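Workshop notebook, Nollthorpe church, 7 July 2020

Back in the undercroft this morning with the kettle on and the side door propped open, and I am happy to say the hymn board is nearly done. For anyone picking up this notebook after a gap, it is the big oak one from the north wall, the one that dropped its numbers during the last verse whenever the organ got going. I took the old slide rails off last week and found that two of them had been planed down at some point, which explains the rattling - I had been blaming the numerals all this time, poor things.

New rails are cut and dry fitted. I left 7 slots, same as before. Flurina Ortner wanted to drop to five for the simpler services, but I talked her round, and she was very gracious about it. We can leave slots blank. We can't easily put them back!

Finish: two coats of shellac so far, sanded with 150 grit before the first and just a light rub with 1000 between. I may give it a third coat if the weather stays dry. The Bachmann wax can wait until the whole thing has had a week to harden, and please don't anybody be tempted to hurry it along (I have been, and I had to strip a collection plate back to bare wood).

The numerals are the slow part. The Gallau set has no spare nines, and somebody has used an upside-down six for years, so the paint on that one is worn the wrong way up.
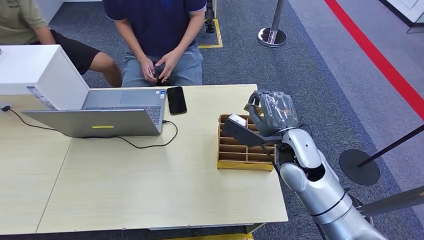 I'd like to cut four new nines from the leftover card and letter them by hand, matching the old cream color as well as I can. My first try came out too yellow. The second was closer, and I've taped a swatch inside the back cover of this book.

Still to do: hanging plate, felt pads for the back, and a word with the choir about which side they can see best from. Rededication is penciled in for October, with the harvest service.

Comments

Bisusari: So glad the old board is being saved. I learned my numbers off it, sitting next to my grandmother.

Flurina Ortner: I still say five, but it's going to look lovely. I have a tin of cream enamel at home if you want to try it.

pewend: Could the pads go on the bottom corners too? It always scuffed the plaster there.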